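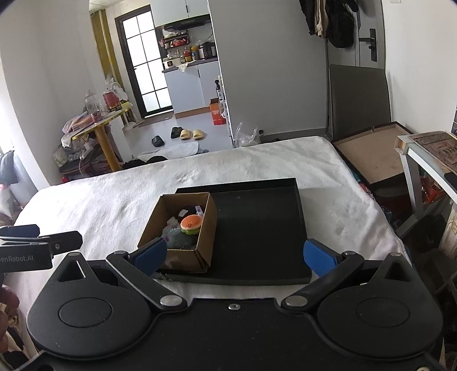 12/31/24

Workshop notebook, Rultetti Television, studio floor and post-production
Entry by Madhu Saxena. Copies to Vilém Sokol and Blažena Skála.

The purpose of this entry is to record the state of the "Kurnska" late show before the floor closes for the holiday, and to set out what remains to be done on the reunion episode.

The reunion segment was recorded in December with Bohumila Procházka and Iraklis Margaritis on the couch together, their first joint appearance since the Milerley interview. The segment ran 20 minutes against a planned 12. The host did not take the second break when cued. The floor manager gave the signal twice and the stage monitor log confirms it was displayed. We held on the wide shot until the host turned to camera 2, and the break was taken from there.

Sound. Mr. Margaritis wore his lavalier under a scarf for the first part of the segment. Cloth noise is present on his channel from the opening question until he removed the scarf. Vilém has tried two filters. The first left the voice thin, and the second is acceptable on small speakers but not on the reference pair. I have asked him to keep the boom track alongside and blend it where the host is not speaking. The settings are saved under the episode folder as "scarf B."

Audience microphones. The left pair was set too high after the warm-up and picked up a conversation in the third row. It can be heard under Ms. Procházka's story about the canceled second season. The right pair is clean and may be doubled. Laughter must not be brought in from another episode; this was agreed with the producers and remains the rule.

Edit. Blažena's first assembly is in good order. Three matters are open:

The viewer question about the old interview was asked twice, as the first caller's line dropped. Use the second call, but keep the host's reaction from the first only if the clock on the back wall is out of shot.

Ms. Procházka names a director and then withdraws the remark. Legal has asked for the whole exchange to come out. The cut leaves a visible jump in the position of her glass, so a listening shot of Mr. Margaritis will be needed to cover it. There is a usable one shortly before the game.

The game itself (guests match a line of dialogue to the series it came from) is long. I would prefer to lose the fourth round — the buzzer failed and the score shown on screen does not agree with the score read aloud.

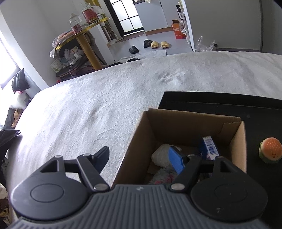
Will the online version carry the full reunion segment?

The online version will carry the longer cut, without the exchange removed by Legal and without the failed buzzer round. The broadcast version will be held to the planned 12 minutes.

Graphics. The lower-third for Mr. Margaritis still carries the title of his previous series. It should read "Krajčí," with the accent marks as supplied by his office. The file was corrected once and then overwritten by the older template. I have locked the new one.

Lighting. The key on the guest side flickered during rehearsal and was replaced before recording. The replacement is slightly warmer, and the grade should allow for it in all single shots of Ms. Procházka. The wide shots need no change.

Storage. The isolated camera recordings take up 600 gigabytes and are held on the main drive with one copy in the vault. Do not clear the main drive until Blažena has signed off on the longer cut.

Outstanding for Vilém: blended track, right audience pair, check of the caller's level. Outstanding for Blažena: cover shot, game, new lower-third in both versions. I will review the two cuts when the floor reopens and enter the running times on the next page.

M.S.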